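Clearing Up: Can a Machine Tidy a Table Yet?

Gallery by Rhona Skinner, Pronddale

People ask me when they can buy something that puts the toys away. I have spent since September asking the people who work on it, and the short answer is that parts of the job are nearly there. The rest is slow going.

Small loose things are where most of them begin. Blocks on a board make a fair test, because a machine has to tell a star from a cylinder and one colour from another before it can shift anything to where you asked. 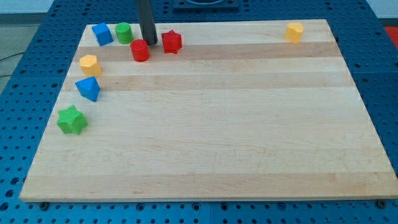 Pushing is easier than picking up, and for plenty of chores it would do. Crumbs get pushed. So do parts on a packing bench. Craig Rankin runs the bench at Kinnear and would take a machine that only pushed, provided it kept going through a ten-hour shift.

At home the standard is different. Morfudd Prothero has 3 children and wants the floor clear by bedtime — she doesn't mind how. A machine that needs a flat surface and good light is no help under her sofa.

My own view is that the shop floor will get there first. Kitchens and bedrooms will have to wait.

More galleries: Folding, Stacking shelves, Washing up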